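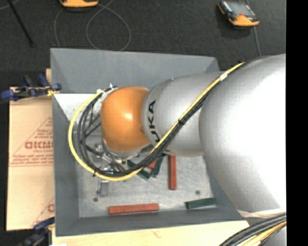

그림 1. 회색 상자와 노란 케이블

교내 분실물 보관 실태 조사 보고서

1. 조사 동기
우리 조는 학생회관 1층 분실물 창구를 이용해 본 조원이 두 명 있었는데, 둘 다 물건을 찾지 못했다. 한 명은 우산, 한 명은 계산기였다. 나중에 계산기는 도서관 창구에 있었다는 것을 알게 되었다. 창구가 나뉘어 있고 목록이 서로 공유되지 않는 점이 문제라고 보고 주제로 정했다.

2. 조사 방법
11월 한 달 동안 학생회관과 도서관 두 창구의 접수 대장을 열람했다. 대장에 남아 있는 기록은 모두 3781건이었다. 이와 별도로 재학생 300명에게 설문지를 돌렸다. 설문은 목요일 점심시간에 학생식당 앞에서 받았고, 문항은 잃어버린 물건의 종류, 찾으러 간 장소, 찾았는지 여부로 구성했다. 설문 문항의 영어 번역은 교환학생인 Rongrong Tang이 맡았다.

3. 대장 기록의 상태
학생회관 대장은 손으로 쓴 공책이고 도서관 대장은 엑셀 파일이다. 공책에는 물건 이름만 적힌 줄이 많다. '검정 지갑', '이어폰 한쪽' 같은 식이어서 주인이 와도 확인하기 어렵다. 주운 장소를 적는 칸이 있지만 비어 있는 경우가 많았다. 엑셀 파일은 날짜와 장소가 비교적 잘 채워져 있었으나 반환된 물건을 지우는 방식이라 반환율을 계산할 수 없었다. 그래서 처음 계획했던 반환율 비교는 하지 못했다.

4. 설문 결과
가장 많이 잃어버린 물건은 이어폰과 우산이었다. 우산은 찾으러 가지 않았다는 응답이 많았다. 값이 싸고 비가 그치면 잊어버린다는 의견이 주관식 칸에 여러 번 나왔다. 도서관에도 분실물 창구가 있다는 것을 모르는 학생이 많았고, 특히 1학년에서 그랬다. 학생증은 다른 물건과 달리 대부분 돌아왔다고 답했다. 이름과 학번이 적혀 있어 창구에서 바로 연락하기 때문으로 보인다.

5. 개선안
첫째, 두 창구가 같은 양식을 쓰도록 한다. 양식에는 물건 이름, 색, 주운 장소, 접수 시각, 반환 여부를 넣는다. 양식 초안은 부록에 실었다.
둘째, 목록을 학교 홈페이지에 올린다. 다만 특징을 모두 공개하면 주인이 아닌 사람이 가져갈 수 있으므로 종류와 장소만 공개하는 것이 좋겠다. 조원 사이에서 색까지 공개하자는 의견도 있었으나 합의하지 못했다.

6. 한계
설문을 한 장소에서만 받아 학생식당을 이용하지 않는 학생의 의견은 거의 들어가지 않았다. 체육관과 기숙사에서 따로 보관하는 물건도 조사 범위에 넣지 못했다. 기숙사 쪽은 열람 신청을 했으나 제출 기한까지 답을 받지 못했다.

부록: 접수 양식 초안, 설문지(한국어, 영어)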